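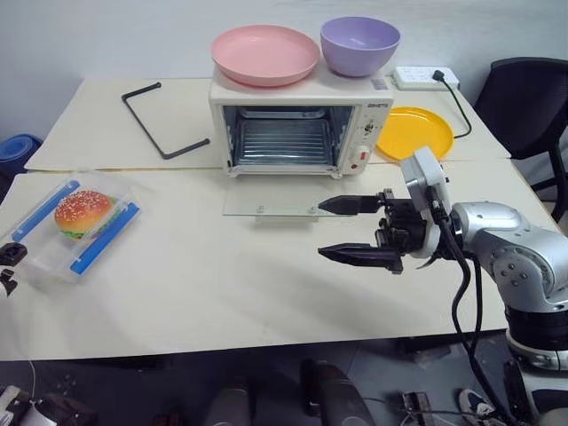

The oven bench at Codum, with the door down and the toy burger in its box.

The fault first showed up in December, on run 27 of a job the team had done all autumn. The right arm was reaching for the oven door when it stopped, reported nothing wrong, and then moved again eight seconds later with no command sent.

"That's the bit that bothered us," says the engineer who looks after the bench at Codum's Brorninen site. "An arm that stops is a nuisance. An arm that starts up by itself is a safety matter."

The team shut down both arms and went through the logs. They held 1,452 entries for that morning, and the time stamps from the right wrist had drifted by nearly 200 milliseconds. The controller had treated old commands as new ones.
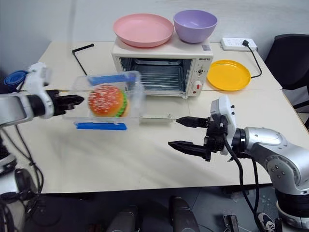 The left gripper holding the clear box, with the oven behind.

The engineer first blamed the wrist cable and changed it, which made no difference. The cause was a setting in Dullard, the in-house scheduling program, which kept a queue of moves after a stop. It now clears the queue and waits for a person to press reset.

"We should have tested that from the start - we only ever tested the stop," the engineer says. Bakhtiari, the sister site, runs the same software and has had the same change made.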